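# Stirring the coffee is the hard part

March 12, 2023

The engineer who runs the household tasks program at Rendden has asked me to leave her name out. Her employer puts out a brochure with a date on it, 2042, by which a machine is meant to be doing the washing, the dishes and most of the tidying in an ordinary home. She'd rather not be quoted beside it.

"I didn't pick that year," she says. "Somebody in marketing did. I asked what it was based on and I got a slide."

We're in the Gumingate lab, an old tile showroom with terrible heating. I've come because I've read too many articles promising a robot that cooks tea and folds the kids' uniforms, and I wanted to hear from someone who has to make one pick up a spoon.

So, can it? "On a good day. Put the spoon where it expects the spoon, handle up off the table so the fingers can get round it, and yeah, it'll usually manage. Lay the same spoon flat on the bench and you'll be there till lunch."

That sounds like cheating to me, and I tell her so. She doesn't argue. Half of what gets called progress in her field, she says, is furniture.

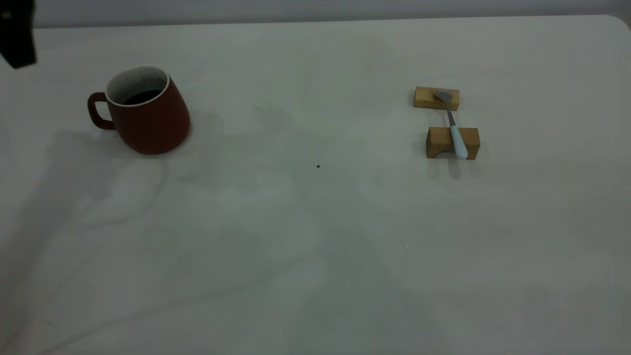 *The coffee job at Gumingate: mug on one side, spoon resting on two wooden blocks on the other.*

The job is to take the spoon, carry it across to the mug and stir. A four-year-old could do it, with some mess. Rendden's arm, bought from Meireles and running the lab's own software, has had 3000 practice attempts since September. I ask what the success rate is and she wants to know which one I mean.

"If you count getting hold of the spoon, I'm happy to talk. If you count a stirred coffee and everything still upright, I'd want another coffee first."

In her last formal trial the arm was given 40 goes and finished the whole job in 6 of them. That figure isn't in the brochure. She points out that the trial deliberately moved the mug between goes, and that results are a lot better when it stays put. I point out that mugs in my house don't stay put.

"No," she says. "And yours has a cat, probably."

I try her on the shop floor, where I'd assumed the news was better. Vurkton, the hardware wholesaler, had a machine of theirs restocking shelves for a while. She's careful here. It was fine with cartons, she says, and hopeless with anything in a soft bag, and the staff ended up sorting the stock beforehand so the robot could have the easy stuff. Was that labour saved? "It was labour moved. I put that in my report and it came back with the word 'reallocated'."

What would convince her a home machine was close?

"Someone else's kitchen. One we've never been in, with a full sink. Leave it there overnight and don't send an engineer with it."

Has anyone offered their kitchen? Her sister did, she tells me, and then saw a video of the trials and took it back.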